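Calmont phone — stuck on old security patch, anyone else?

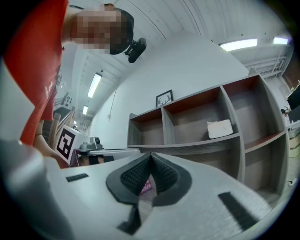
edvin_eklund
Right so I've had the Calmont since April and it's had 4 updates total. Last one was ages ago. Settings says "your device is up to date" every time I check. It plainly isnt. Browser's fine, apps are fine, but my banking app now shows a yellow warning on launch and I don't fancy waiting till it locks me out.

Anyone had anything newer? Mine's the 536 build, bought unlocked, no network branding.

tarnhows
Same build. Same message. Cleared the data on the updater app, rebooted, nothing.

pebbledash_pete
It's a cheap phone mate. What did you expect for 200 quid. They sell it, they move on to the next one.

edvin_eklund
I expected the three years it said on the box? Price has nothing to do with it.

pebbledash_pete
Box says "up to" three years. Go and look.

edvin_eklund
Just looked. Ok it does say up to. Still rubbish.

vlunde
Update goes out in batches by region. Mine was bought in Norway and came through on the next build up, over wifi, early evening. 1,705 MB so make sure you've got room, it fails without telling you why if you haven't. Could be your whole problem tbh.

tarnhows
Got loads free. Not that.

vlunde
Then it's the region code. Dial pad, model info, second line down. If it ends in a 2 you're on the batch they paused.

edvin_eklund
Ends in a 2. Paused why??

vlunde
Battery drain on standby, is what support told me. They pulled it after a few days and said a fix was coming. No date.

quietkettle
Can confirm the drain. Got it before they pulled it and the phone was flat by lunchtime. Went back to the older build, lost all my texts doing it. Back up first if you go that way — properly, not just photos.

mossy_lane
Or put Prarnov on it and stop worrying about Calmont altogether. Been running it as my daily since spring. Monthly patches, no junk apps, standby is better than stock.

pebbledash_pete
And does your banking app work on it

mossy_lane
Mine does. My partner's doesnt. Depends on the bank.

pebbledash_pete
So he'd be swapping a yellow warning for an app that won't open. Great.

mossy_lane
I said depends. There's a list on the Prarnov forum, people post which ones work. Takes two minutes to check.

tarnhows
Unlocking the bootloader wipes everything though doesn't it? And bye bye warranty?

mossy_lane
Wipes it yes. Warranty I'm not sure, shop I got mine from said they'd still cover the screen and battery but they never put it in writing.

quietkettle
Wouldn't rely on that.

Skarnutdale
Had the same on the older Quezada model, different maker but same story. Sat on a paused update for months. What got it moving was people emailing support with the region code and build in the subject line. Phone support is useless, they read off the same page as the website.

edvin_eklund
Emailed them just now, code and build in the subject. Not keen on wiping it tbh, my mum's old voicemails are on there and I've not worked out how to get them off.

vlunde
Are they in the visual voicemail app? Long press, share, save to files. Did it on mine last year.

edvin_eklund
Oh that worked. Cheers Vilgot. Copying them over now.

tarnhows
Sent mine as well. Will post if I here anything back.

pebbledash_pete
Don't hold your breath.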